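Rasholm repair room adds a day for kitchen containers

The repair room at the Rasholm community center will open an extra afternoon each month starting in March, and the new session is set aside for plastic food containers, lids and trays.

Residents can bring in up to five items at a time. Staff will check clips and seals, match stray lids to boxes and pass on anything in good shape that the owner no longer wants. Cracked pieces will be sorted for recycling.

Li-hua Ng, who runs the room, said containers have become the most common thing left on the donation shelf. The center took in nearly 1000 of them last year, many without a lid.

"People don't want to throw out a good box, so it ends up in a cupboard and then it ends up with us," Ng said. "We had them stacked under the stairs."

The shelf was cleared over the winter and 72 complete sets were given to families through the lunch club on Breline Street. Fiachra Doherty, who helps at the club, said the shallow boxes went first, as they fit in a school bag. Larger ones are still available and can be picked up at the front desk.

The sessions will be held in the long room on the ground floor, where the white tables were put in last fall. The room was used for storage until the center's sewing group moved upstairs and has a sink at one end, though items should be washed and dried at home before they are brought in.

Glass dishes and metal pans will not be accepted. Neither will containers that have held paint, oil or cleaning products. Small kitchen appliances can still be brought to the regular repair session, which runs on its usual schedule.

The extra session opens at 3 p.m. and there is no charge. Residents who have a lid but no box, or a box but no lid, may leave it at the desk with a name and phone number, and the center will call if a match comes in.

Ng said the session will run through the summer. The center will then decide whether to keep it going.

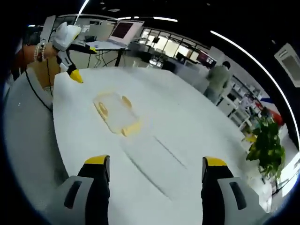

A clear plastic container with pale yellow trim on a white table.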